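Reports > Music Lending > Progress to the Pinow Fund, spring

Sarkville Sheet Music Library
Progress report to the Pinow Fund, covering January through April

Dear friends at the Fund,

Thank you for your patience with us over the winter. When we last wrote, the Pavlović collection had just come down the hill to our building, and we were still finding out what was in it. We can tell you a good deal more now, and most of it is happy news, though the binding work is behind where we hoped it would be and we would like to explain that properly.

Sorting and listing

The collection came to us in 95 boxes, and 62 of them have now been sorted, listed and put in order. The early boxes went slowly. Whoever packed them had kept the band's programs together by concert, so a march, a waltz and a set of carol arrangements might share one folder, with the second cornet part for all three folded inside a newspaper. We talked for quite a while about whether to keep that arrangement, which has a charm of its own and tells you what people in Sarkville were listening to in any given summer. In the end we wrote down the original order on a card for each box and then filed the music by title, so that a bandleader looking for a waltz can find one without knowing which picnic it was played at.

The lists are going into Zeveo, the catalog program paid for out of your first installment. It took us most of January to get comfortable with it. It wants a composer for everything, and a fair share of this music has no composer on it at all, only an arranger's initials or a publisher's stamp. We settled on "unknown" and a note, and once we stopped fretting over those the pace picked up nicely.

Missing parts remain the biggest puzzle. A set with no first clarinet is hard to lend, however pretty the rest of it may be. Where we have the full score, a missing part can be copied out by hand, and several members of the town band have been doing this at their kitchen tables all winter. Their work is lovely, and a good deal easier to read than some of the printed parts.

Lending

We opened the collection to borrowers in March, a little earlier than planned, after the high school asked for something old-fashioned to play at its spring concert. They took a set of dances and a slow march, and the march was the piece people hummed on the way out to the parking lot. Since then we have also lent to the town band, to a church group that wanted hymns arranged for brass, and to a wedding quartet who were very firm about having no polkas.

Borrowing is free, as we promised you. Out-of-town groups pay their own return postage, and so far none of them has minded. We ask for the music back in four weeks, and are relaxed about it if a concert falls in the fifth.

Repairs and binding

Now for the part that has lagged. We had set aside money for two rounds of binding this year, and only the first has been done. The bindery we had planned to use stopped taking small jobs, and the next one we tried wanted to trim the pages closer than we could allow, as many of the parts have pencil notes right out in the margins. Those notes are half the pleasure of the collection - breath marks, grumbles about the tempo, one very good drawing of a goose. We have now found a shop that will sew the folders without trimming, and the second round should go out in June. The money for it is unspent and sitting in the same account.

In the meantime, torn pages are being mended with paper tissue and wheat paste. It is slow work but it can be undone, and we would sooner have a short stack done well.

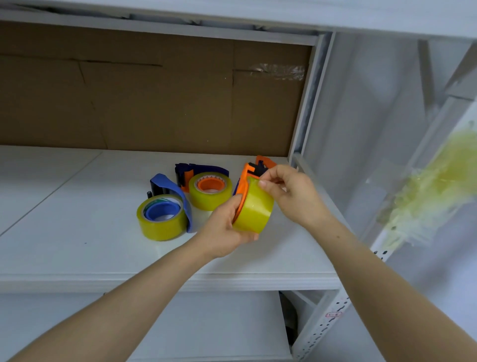
Reading time: 4 minutes

Shelves and supplies

The white metal shelving has brown cardboard lining the back of the bay, and the tape dispensers are kept for parcels and box labels. Sticky tape does not go on the music itself, a rule we repeat so often that the younger helpers now say it along with us.

Between now and the fall we hope to finish sorting, send out the second binding round, and print a short list of pieces suitable for small groups, which is what borrowers ask for most. We would also like to talk with you about moving a little of the unused travel money over to archival folders. We have hardly traveled, and we do go through folders. A short note from you would be plenty, and if any of you are passing through Sarkville this summer, please come and hear the band.

With our warm thanks,
The Sarkville Sheet Music Library

Recent in Music Lending
- How to borrow a set from the Pavlović collection
- Wheat paste: our recipe and how long it keeps
- Progress to the Pinow Fund, fall
- Clarinet parts we are still looking for
- Summer bandstand programs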